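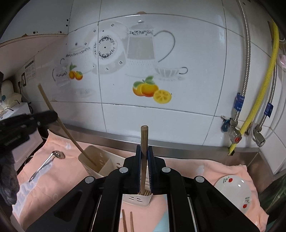 Home | Units | Timetable | Readings | Contacts

Week 8 handout: Can a machine do the dishes yet?

Welcome back, everyone, and thanks to those of you who stayed behind last week to argue about lawnmowers. I enjoyed it, even if I missed my bus. We are leaving the garden now and going into the kitchen, where I think the question gets a good deal harder.

Start with the chore most of you did this morning without giving it a thought, which was putting clean things away or getting them out again. Take a chopstick and a caddy. The chopstick is thin and light, and it has a rounded tip that will happily roll between two flat fingers if the squeeze is a bit off centre. The caddy is usually full of its mates. To take one stick you have to get the fingers around that one and leave its neighbours alone, and to put one back you have to find a gap that may be no wider than the stick itself. A person does this mostly by feel. A two-fingered gripper with soft pads can certainly hold the stick upright, but holding it is the easy part of the job, and I'd like you to keep the two separate in your essays.

Then there is everything else on the counter. A ladle has nearly all its weight at one end. An upturned bowl gives you a smooth curved back and a rim sitting flat on the towel, so where exactly do you grab it? The towel itself moves when you push on it. Glossy tiles throw reflections about, and a wall decal with teapots and lemons on it looks, to a camera that doesn't know better, a fair bit like teapots and lemons. Anitha Naidu gave a lovely guest talk on this in October and I have put her slides in the readings folder - do have a look at the part on picture recognition, it's very readable.

Now, to the claims. We will compare 2 firms in the tutorial. Zendoden sells a kitchen arm and says it can "tidy any counter". Clarley makes a sorting cell for cutlery in commercial laundries and kitchens, and its brochure promises 700 pieces an hour. I want you to notice how different those sentences are. One has a number and a setting you could go and check. The other has the word "any" in it, and you should get a little nervous whenever you see that word.

For the tutorial, please read Subramaniam's chapter on grasping and the short piece by Müzeyyen Altıntaş on shop-floor packing. Then choose a chore from your own home and write one page on it. Describe the steps the way you would to a very patient visitor, and mark the 3 you think would give a machine the most grief. Colour pens are fine. Keisha Mbeki is taking the Thursday group and would like yours by email; my group can bring paper.

If you're stuck for a chore, try pegging out socks, or emptying the dish rack.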